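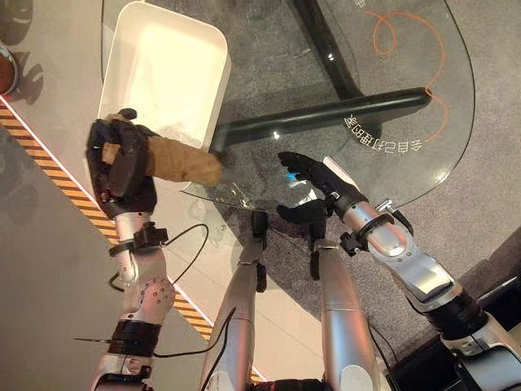

Slide 1: something tan and soft-looking, held over a glass tabletop

Good evening, and thank you all for coming out to Ilgate on such a sticky night. My subject is bread, and mostly the bread my aunt baked for 18 years in the back kitchen at Tatlı, which some of you will remember for the queue (and the smell, oh, the smell!).

(Pause, let people settle.)

She kept two doughs going, a plain white and a darker one with malt in it, and the darker one is the one I want to talk about tonight. It rests for 10 hours. I've tried it in less and it comes out sour and flat, and I've had to eat the results.

Next slide, the flour bins. Mention the mill at Bondonia, and the April it flooded. Don't get stuck on prices again.

Then hand round the malt loaf, butter's at the back.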